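Destton Compartment Box, smoke grey: review

Reviewed by Fathima Mollah

I repair and re-string bead jewellery from my spare room, mostly necklaces for people who have snapped them at weddings. For years I kept findings in jam jars and old takeaway tubs. In September I bought one of the Destton compartment boxes to carry the small stuff to the craft evenings at our library, and I have used it most days since.

Price and buying

Mine came from Wallmont, in the storage aisle next to the sewing kits. They had clear and smoke grey. I picked the grey and have gone back and forth on whether that was right. Postage from the Wallmont site costs nearly as much as the box, so go to a shop if you have one near you.

What I keep in it

Crimps, jump rings, lobster clasps, ear wires, bead caps, calottes and a few spare needles. Seed beads do not go in. Size 15s are too small to trust to any box like this and I keep mine in screw-top tubes. If you only work with size 6 and upwards you could store beads in it without worry.
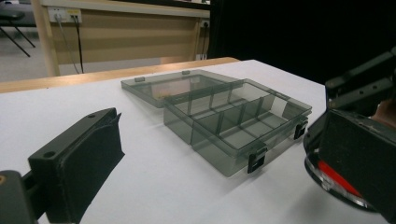
The smoke grey version with the lid folded right back.

The hinge

It opens flat, and I like that more than I expected to. My old Vasetti box stops just past upright, so the lid stands up between me and my lamp and gets knocked shut by my sleeve. With the Destton I put the lid down on the table and drop the odd pieces into it while I sort. It does take up twice the space on the bench, and on a shared table at the library you have to mind your neighbour.

The clasps

Stiff for the first couple of weeks, easier now. You need a thumbnail. Chathurika Cassim has arthritis in both hands and could not open mine without help, so I would not buy this for anyone with a weak grip. It has been in my rucksack on the bus a good many times and has not come open.

The colour

Silver and steel findings show up well enough through the lid. Gunmetal and black do not, and I have to open the box to check what I have left. Clear would have been better for that. The grey hides fingerprints, though, and it looks tidier on a shelf. Both colours scratch. I have scuffs on the base from dragging it across the bench.

Things I would change

The corners of the compartments are square, and flat jump rings lie against them and will not be picked up. I tip the box and use tweezers. The Vasetti has a curved floor and is far better here. I would also like somewhere to put a label. Ordinary paper labels leave glue behind, so I now use washi tape and a fine pen, and replace it when I change what is inside.

Would I buy it again?

Yes, I have bought 2 more, both clear, for gold and copper findings. The Vasetti is still the one I would choose if it only ever sat on a bench. For carrying about, the Destton is the better box.

Score: 3 out of 5 for sorting, 4 out of 5 for travel.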